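How the sound of Zomdale was put together

Jintana Yimyam has mixed reality and competition television for 18 years. Her most recent credit is Zomdale, the endurance contest made by Skivach in which pairs of strangers run a failing mountain hotel until one pair is left. The second series was recorded in May, and the first three episodes have now gone out. She spoke to us with the programme's series editor, Njål Tveit, between sessions on the fourth.

The basic figures are easily stated. There were 42 microphones in the building, of which 31 were fixed in ceilings, lamps and door frames. The rest were worn. Every channel was recorded separately for the whole of the working day, and the tracks were delivered to the edit overnight with a log typed by the story producers.

"The log is the part that matters," says Tveit. "If the log says that two people had an argument in the laundry at ten past four, I can find it. If it says 'tension, afternoon', I have lost half a day."

On the first series the log and the audio were kept on different clocks. The drift over a day was small, but it was enough to put a quiet remark in the wrong room. For series 2 the production moved to Ilumik, a logging system that takes its time from the sound recorder and stamps each note when the producer starts typing it. Tveit asked for one change, which was that a note could not be edited afterwards, only added to.

"People tidy their notes once they know who won," he says. "I want to read what they thought at the time."

Yimyam's main difficulty was the hotel itself. The Haugen wing, where the contestants slept, had been rewired at several dates, and the lighting circuits put a steady hum on anything placed near the corridor wall. The crew moved four of the fixed microphones after the first night and put the receivers on a separate supply.
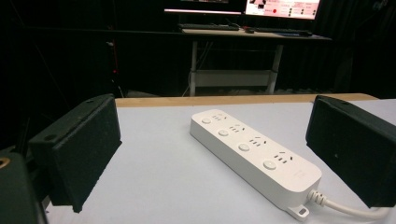
A four-socket power strip with a button beside each outlet.

She did not filter the hum out completely. "You can take it all away, but the voices go thin, and then the next shot is outdoors and the change is obvious. I brought it down to a level where a viewer would hear it as the building. In the kitchen I left in more than I needed to."

The kitchen is where most of the eliminations are discussed, and both of them regard it as the hardest room in the series. It has tiled walls, a noisy extractor and two doors that open on to other conversations. Contestants were asked to switch the extractor off when not cooking. They generally forgot, and the production decided early on that nobody from the crew would go in to remind them.

Asked about subtitles, which drew some complaints during the first series, Tveit says the rule has changed. A line is now subtitled if two people in the edit room, neither of whom worked on location, fail to understand it on a single hearing. The test is done on an ordinary television speaker.

"We were too proud about it before," he says. "We had heard each line so many times that we thought it was clear."

The question of reordering comes up with any programme of this kind. Tveit's position is that scenes within a day may be moved, but a reply is never attached to a remark it did not answer. Yimyam keeps a list of every sentence that has been shortened, and it goes to the commissioning side with the finished episode. For episode three the list ran to a page and a half, most of it repeated words.

There is very little music. The composer supplied cues for the arrivals, the weekly vote and the closing titles, and Yimyam has used room tone under nearly everything else. She would like to go further and drop the sting that plays before each vote is read out. Tveit wants to keep it, and it is in the current cut of episode four.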